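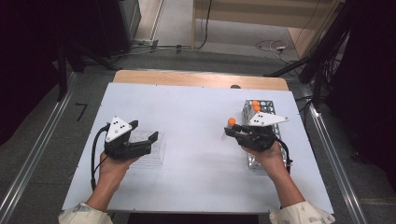

Friday, August 8, 2025
By a contributing writer, Lulow

Our town library wants to stop lending books at the desk and put machines instead. I think quiet work done by a person is worth paying for. Think of any work table - a white board on the wood, two hands, long sleeves down the forearms - and you see how much care is in small movements. The clerk who repairs a torn page in Pravton has the same care.

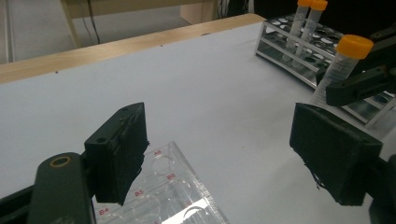
The plan will save 600 a month, and the council repeats this number often. It does not say what gets worn in the meantime. Things that touch other things all day become ragged, like black pads with loose fibers at the edge, and then someone must notice. In May the return box in Liem was stuck for 24 days. 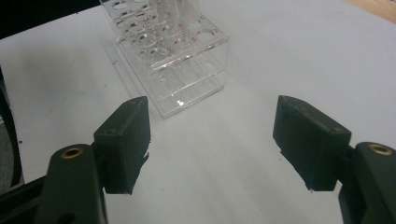 I also worry for the old catalog. It has 1181 cards about local families, and each has its place. A clear rack with rows of round holes, some wider and some narrower, tells you where a tube can go, but a card needs a person who remembers. I am 69 and I still ask at the desk.

Related
Bus line to Bonlow keeps its evening hours
Who pays for the school roof?

Contact us | Copyright 2025 | Back to top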